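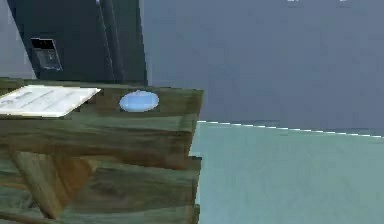 Simulated tabletop, one sheet of paper and a pale blue oval.

I spent most of July collecting demonstrations in simulation, so I'm writing down how it went before I forget the details. The project is called Renditz. The goal is modest: given a short instruction, a policy should find its way across an apartment to the right surface and pick up the right small thing. To train it we need examples of somebody doing that, and the somebody was mostly me, with Elisa Benedetti taking the late shift.

By the end we had 151 episodes worth keeping. I drive with a keyboard for the base and a cheap 3D mouse for the arm. An episode ends when I press save or discard, and I try to decide before I stand up to stretch, while I still remember what went wrong.
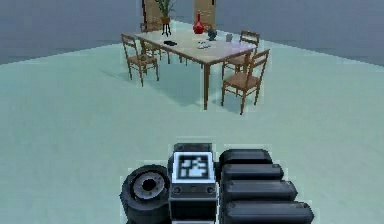
Driving is the slow part. Early on I would stop, look, back up and correct, and all of that went into the data. When Rodrigo Lobo trained a first model on it, the model hesitated in the same places I did. I threw out 40 episodes after that and did them over with smoother approaches. I also started varying where the robot begins. Before that, almost every run set off from the same patch of floor.

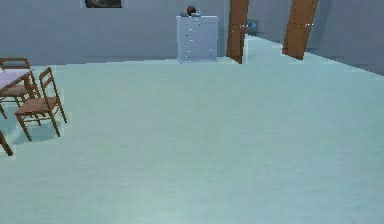
Open floor, with the hallway between the two doors.

Doorways got their own session on a Thursday, five different starting angles for each. I clipped the door edge more than I'd like to admit. Those runs are stored in a separate folder, labeled as failures, and Rodrigo wants to try using them later.

The labeling took longer than I planned for. Elisa and I wrote the instructions separately, then compared. She would write "blue thing on the counter" where I wrote something longer and fussier. We kept both versions. People don't all talk the same way, and the text is as much a part of the example as the motion. 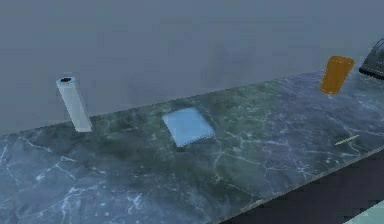

What's left to do

Small objects on counters are still thin in the set. I want 2 more evenings on those, with thin items lying at odd angles. After that Rodrigo retrains and I go back to fixing the save script, which still drops the last few steps if I press the key too fast.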